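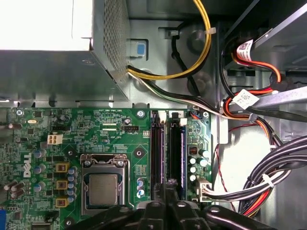 My Pirnex wagon has done 137,000 km and the dealer wants $3,537 to replace the engine computer because the dash lights up like Christmas. Anyone had one fixed instead? I know my way around a desktop — green Dell board, bundles of cables, all familiar — but a car's another matter.

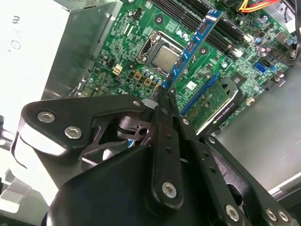 2 replies

Josphat Mutiso
Check the earth strap first. Mine was green fur from end to end, and the tyre-and-battery bloke sorted it before lunch. If it is the computer, a rebuild cost me $300 and six days of catching the bus.

Dario Orlandini
Should've bought a Troneo.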